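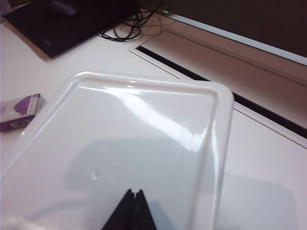 vfarkas
Suche eine Ablageschale für den Schreibtisch, Kleinteile bis 6 mm. Bisher im Einsatz: die weiße Kunststoffschale von Braner, flache Mulde, umlaufender Rand, Ecken gerundet. Problem ist der Glanz. Auf dem Boden liegt ein breiter diagonaler Lichtstreifen, der Rand spiegelt ebenfalls. Weiße Schrauben oder Unterlegscheiben findet man darin schlecht. Hat jemand den Boden mattiert?

Zillska
Vlies, Körnung 1.000, nass, kreisend. Dauert keine zehn Minuten. Den Rand abkleben.

lamduan_b
Würde ich lassen. Angeschliffener Kunststoff nimmt Schmutz an und lässt sich danach kaum noch sauber wischen. Besser eine dünne graue Einlage zuschneiden.

Zillska
Meine ist seit Juli mattiert, kein Unterschied beim Reinigen — allerdings nur trockene Teile, kein Öl.

lamduan_b
Mit Öl sieht das anders aus.

vfarkas
Öl kommt vor. Was ist mit dem kleinen runden Punkt im Boden, links der Mitte? Trägt der unter der Einlage auf?

Zillska
Vermutlich Anspritzpunkt. Wenn er vertieft ist, stört er nicht. Mit dem Fingernagel prüfen.

vfarkas
Gut, dann zuerst die Einlage. Schleifen kann ich immer noch.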